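3.2 Gripper Setup and Simulated Checks

The Tikura cell at the Huretstead laboratory uses one arm with a two-finger parallel gripper. Before each block of trials, the finger spacing is set in simulation and then carried over to the physical gripper. The model was prepared by Okoth and is kept under the same version number as the controller settings, so that a change to one cannot be released without the other.

Finger alignment is checked with a domed cylinder placed upright between the fingers, viewed from the gripper as in Figure 2. The background is left plain in order that the edges of the part can be extracted without masking.

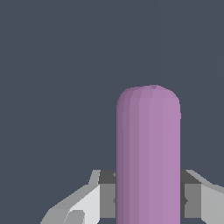 Figure 2. Simulated view of the alignment check, with the cylinder between the two gripper fingers.

Maintenance of the physical gripper follows a fixed interval. The finger pads are replaced after 2,000 closing cycles, and the drive screw is cleaned and greased every 400 cycles. During the study the pads were changed once outside this schedule, at cycle 293, when Derese found wear along the inner edge of one pad – the mounting screw on that side had worked loose. Both pads were replaced as a pair and the zero position was set again before work resumed on Friday.

Trials recorded between cycle 202 and the repair were repeated in full. The earlier records are retained in the Findotham archive but do not enter the results in Section 4.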